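Bistix Two-Arm Shop Assistant, with Simulator: Six Weeks In

Posted 20 April 2019 in Reviews, Workplace Gear

Our store sells shoes and fixes them, in that order of profit and the opposite order of interest. Last winter the owners decided that the back room needed automation. Those of us who work in the back room felt it needed a second window, but windows don't come with a sales presentation.

So we got the Bistix. It's a floor-standing unit with two arms, and its job is to pick up what customers leave lying around the fitting area, pair it, and bring it to the counter. It comes with a simulator, which the brochure gives one paragraph and which has taken up most of our lives.

What you pay for

You get the robot, the charging stand, a year of phone support and one simulator license. A second license is 1451 dollars. We have one license and four people who need it, so we keep a sign-up sheet on a clipboard. The clipboard was already here and has performed without a fault.

We also looked at the Inico, which is cheaper and has one arm. The salesman told us one arm was plenty for footwear. I've been in this trade a long time and shoes still mostly come in twos.

Setting up

The manual is 176 pages and was written by someone who'd rather have been doing something else. Delivery and unpacking took a morning. Drawing the store floor in the simulator took the rest of the week, mostly because the program believes every wall should meet at a right angle and our building was put up by people with other opinions.

Once the floor is in, you drop shoes on it and practice. You drive the arms yourself with two hand controllers, the machine keeps a record of what you did, and after enough tries it does a passable impression of you. The support line recommended 200 tries for each kind of shoe. Loafers, boots, sandals and anything with laces each count as a kind. Children's shoes are a kind too, and possibly a curse.

How it changes the day

The sales pitch was that we'd be freed up for skilled work. Some of that has come true. I now get a good stretch at the stitcher before lunch without being called out front to hunt for somebody's left brogue, and my knees have sent their thanks. Bending down was a bigger part of this job than I'd ever admitted to the people who set the pay.

What the pitch left out is that teaching the thing is also work, and it went onto the schedule under "misc." Each of us does 40 minutes a shift at the controllers. Our youngest clerk is far better at it than the rest of us and has become the person everyone asks, with no change in title. If you're buying one of these, settle that question before the crate arrives. We settled it afterward, over two meetings and a box of donuts.

Customers talk to it. They don't talk to us any less, though the subject is now the robot.

The other store in our group, on Doucette, put theirs straight on the floor with the factory settings and skipped the practice. They've since borrowed our clipboard system.

Driving it

The view in the simulator is the robot's own, looking down over its chest with an arm on either side. It takes an afternoon to stop leaning in your chair. Depth is the hard part. You can have the gripper right at the heel of a loafer on the screen and be sure you've got it, and then close on a fine helping of air. I've learned to come in from the open end and go slowly, which is how I was taught to handle customers too.

The spare arm is a distraction at first. You've got one gripper at work over the shoe and the other hanging over bare floor with its fingers apart, waiting for instructions like a summer hire. I park mine out to the side.

The graphics are better than they need to be. The floor has knots and wood grain, and there's a picture on the wall that I've never managed to make out. The leather on the brown slip-on is a nicer finish than a few things we stock.
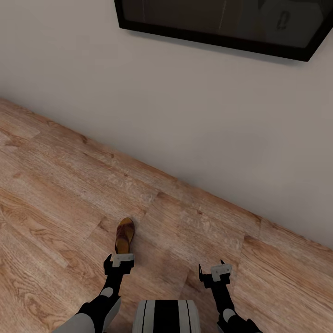
Gripes

The controllers are sized for larger hands than half our staff has. The save button sits next to the discard button. Sturkness, the outfit that handles service in our area, is polite and books far ahead. The update in April renamed all our shoe categories, so boots are now "tall items."

Would I buy it again

With the owners' money, yes. Get the second license if you have more than two people, put the training time on the schedule under its own name, and pay whoever turns out to be good at it. Four stars. I took one off for the save button.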